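Drirkden Toys help desk
Ticket 113
Product: foam block jar, 100 pc
Status: open, waiting on customer
Subject: blocks don't fit back in jar / lid won't close

OPENED 12/01/2019
Customer message:
Hi, bought the 100 piece foam set for the kids' corner at Flevonstead. Came packed fine. Dumped it out once and now I can't get everything back in. Lid sits crooked and pops up on one side. Tried pushing down hard, some of the blocks now have dents. Is the jar the wrong size?? Need it to close, it goes on a shelf at night.

REPLY 1
Sorry for the trouble. Couple quick things:
- any bits of foam stuck in the lid threads? wipe w/ damp cloth
- are you pouring them in or placing them
- did another set get mixed in
Dents usually come out overnight if nothing's sitting on them. Don't use a hair dryer.

Customer:
Threads clean. Pouring, yes, who has time to place them. There is a second set in the house, the Irnov one, smaller. Could be some of those got in. How do I tell.

REPLY 2
Irnov ones are a bit firmer and the edges are sharper, ours are slightly rounded. Color won't help, both have the same greens and blues. Pull out anything that feels hard and try again.

Customer:
Pulled 6 hard ones. Better but still no. Lid turns maybe half way then jumps.

REPLY 3
OK so it's the packing order. Long pieces are landing crossways and leaving big gaps. Please do this:
1. Empty the whole jar. Don't try to fix it from the top
2. Arches and L shapes first, flat agaisnt the wall of the jar
3. Cylinders standing up, not lying down
4. Rectangles next, on end
5. Cubes and triangles last, they fill the holes
6. Shake, press with flat hand, lid on
If lid still jumps, leave 8 cubes out and tell me if it closes then. Want to know if its the foam or the lid.

Customer:
Started over on the kitchen island, more room. Stopped part way, had to get dinner going. Big green L is still out, plus the blue arch and a bunch of the small ones. And I've got a red cylinder in there sideways, I can see it through the plastic. Guess that one has to come out again.
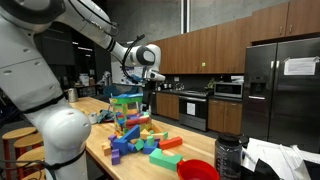 Will finish tonight or tomorow. Also if it turns out to be the lid can you send just the lid, don't want a whole new jar. Green and blue one.

REPLY 4
Yes, lid only is fine, no need to return the old one. Sideways cylinder is the kind of thing that'll do it, so take it out before you add anything else. The L goes in early too.

Internal note:
Passed to Nwachukwu warehouse, asked if they stock spare lids for the 100. Same complaint on the May batch, see old tickets. Packing sheet should go in the box imo. No replacement sent yet. Leave open till customer does the 8 cube test.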